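Momisska Iter Table Mat in Gray: Two Winters In

I should say first that I am hard on tables. I sew a little, I glue things, I do jigsaw puzzles when the weather turns, and I have been known to eat soup over all of it. So when the old felt cover gave up (candle wax, a long story, my own fault) I went looking for one big plain mat that would cover the work table from end to end and that I wouldn't have to apologize to every time I set down a mug.

The one I bought was the Momisska Iter in the largest size, item 2918, from Lombardi, and it cost me $189. I know! I closed the page and came back to it for most of a month. My previous cover had cost less than a decent lunch, and I'd had years out of it before the wax. But I wanted something heavy enough to stay put, and I wanted gray, and after living with it for 2 years I feel ready to talk about it at some length.

Let me start with the color, which is what people write to me about. The listing calls it a mid gray and leaves it there, and I think that undersells how much it moves with the light. In the late afternoon it can go nearly charcoal at one end and a soft bluish gray at the other, with a sort of olive cast in between that I have grown very fond of. If you're trying to match it to a wall, please look at it at several times of day before you commit. 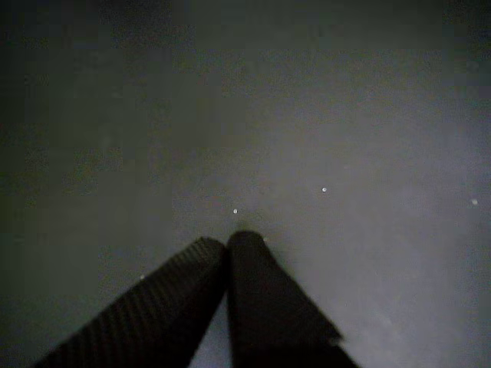
Low light on the gray: palest toward the lower right, almost charcoal along the top.

It has no printed grid, no border, no logo in the middle, and that was half the appeal for me. My sister-in-law has the Bodetard, with inch marks down both sides, and she loves it for cutting out patterns. I find the marks distracting when I'm sorting puzzle pieces or laying out photographs for an album, and I own a perfectly good ruler. If you do a lot of measuring, though, you may want to go her way.

Laying it out took an evening. It arrives rolled tight, and the outer end wants to curl back up on you for the first few days. I weighted mine with cookbooks overnight and then, when that didn't quite do it, with more cookbooks. By the end of the week it lay down nicely and it has stayed down. I wouldn't use a hot iron on it, whatever the forums say, and the leaflet in the tube asks you not to.

Everyday use has been a pleasure. Pencil wipes off with a damp cloth. School glue peels up if you let it dry first and have a little patience. Tea is fine. Red food coloring is less fine, and I have a faint pink patch near one corner that I keep under the lamp base. The surface has just enough drag to stop a sheet of paper from sliding away while you write on it, and a 700-piece puzzle goes together on it without skating around (you can still slide a finished section across, with the flats of both hands and a held breath).

Now for my grumble, and it's one I'd want to know before spending this kind of money. A matte gray in this shade shows every pale crumb and fleck. Thread ends, paper dust, flour, whatever you've got. Dark lint disappears into it beautifully, but anything white stands out like a little star, and in our house there is always something white. I keep a soft brush in the drawer and give it a sweep before I start anything, and again before company.
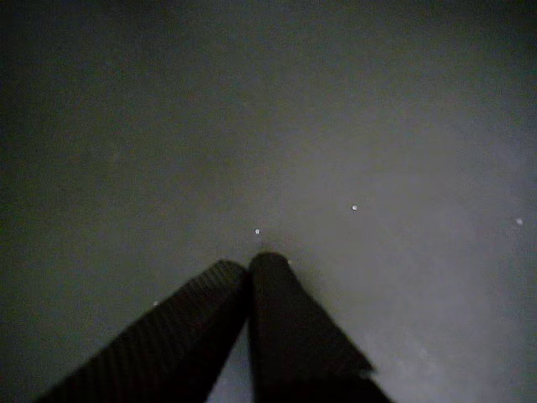
Tiny white specks against the matte gray, easier to spot than I'd like.

I did try the sticky roller first. It picks up specks well enough, but it left a tacky feeling that bothered my wrists, so back to the brush I went.

Would I buy it again? Yes, in the same color, though I might wait for a sale. I'd also measure the table twice, as I ordered mine a touch too long and it hangs over at the end by the door, where it catches my hip on the way past with the laundry. Lombardi would have taken it back, but by then I'd already put the cookbooks away.

Comments

Thank you for the part about the curling! Mine has been fighting me since it came out of the tube. Off to find some cookbooks.

We have the smaller Iter in our craft corner and I agree about white fluff. A barely damp microfiber cloth does it for me, dragged in one direction only.

Does it smell? The last mat I bought had to live on the porch until spring.

Reply from the author: A little, for the first week or so. I left the door open in the daytime and stopped noticing it.

I have the Bodetard and the inch marks are wearing off where my elbow goes, so you may have the right idea with plain.

Related reviews

Bodetard Measuring Mat: My Sister-in-Law Makes Her Case
A Clamp Lamp for People With Crowded Tables
Puzzle Boards With Drawers
Bench Brushes, Soft and Stiff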